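About Pulton

Pulton helps small labs and repair shops plan and budget for robot arms. We do not build arms and we take no commission from the firms that do. A client comes to us with a task and a spending limit, and leaves with a parts list, a floor plan and a cost sheet covering purchase, power, spares and training.

Most plans start in simulation. We model the furniture, the arm mount and the objects to be handled, then check reach and finger clearance before any quote is requested. Changes at this stage cost hours - changes after delivery cost a new mount.

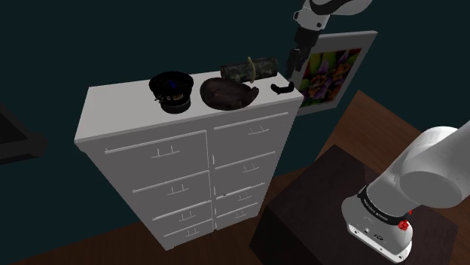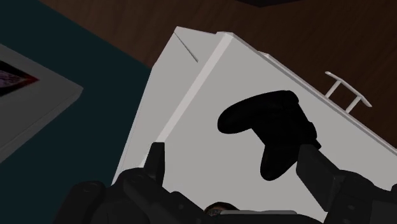 Simulated tabletop handling work, arm with two-finger gripper.

Hậu Hà leads the planning group and signs off each cost sheet. Our model library holds 832 household and workshop objects. Of the last 94 plans we issued, 87 went to purchase without a change of arm size.

A basic reach study is billed at $2000, fixed. It covers one arm, one work surface and one gripper type. Extra grippers are quoted separately. Past clients include Ciller and Trịnh. Panden handles installation for clients who ask for it, under its own contract.

Budget requests for the next fiscal year should reach us by the end of February.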